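Keeping a Tabletop Arm Happy

I get asked a lot how I look after my arm, so these are the things I do, in no special order. Every morning at 9 I wipe the finger pads with a barely damp cloth and let them dry. Pads pick up dust like you wouldn't believe, and a dusty pad slips!

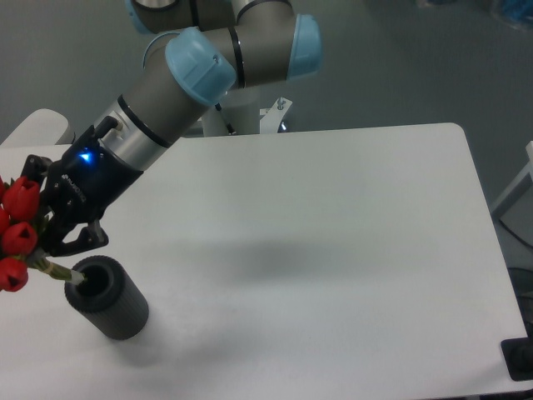 Cables are the part I fuss over most. I leave a bit of slack at every joint, then run the arm slowly to its farthest reach and watch for anything pulling tight. The little black connector up by the wrist gets a look too, because it sticks out and is easy to bump when you're leaning in to tape up a bunch of tulips. Push it in by hand – no pliers, please.

Next, grip force. Start low. I set mine at 20 percent for anything with a stem and creep up from there. Save each setting under a name you'll still understand in January (mine had one called 1207 and I have no idea what it was for).

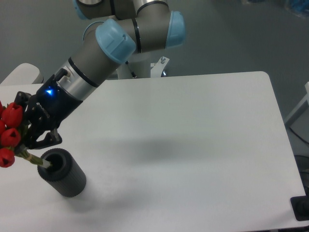 Koen Postma wrote in to say he goes lower still, 15 percent, and slows the close instead. He also rechecks his mounting bolts after the first week, when they've had a chance to settle.

I tried the slow close and I'm keeping it. Bolts I do once a month, with the power off and the arm parked well clear of the table edge. Snug them up a little at a time, going 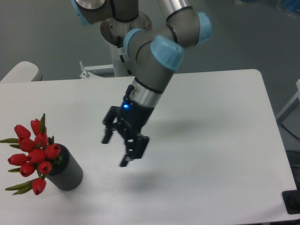 across from one bolt to the opposite one, same as a car wheel. Then run one slow move and listen. If you hear a click, stop and go back over the bolts before you blame the joints.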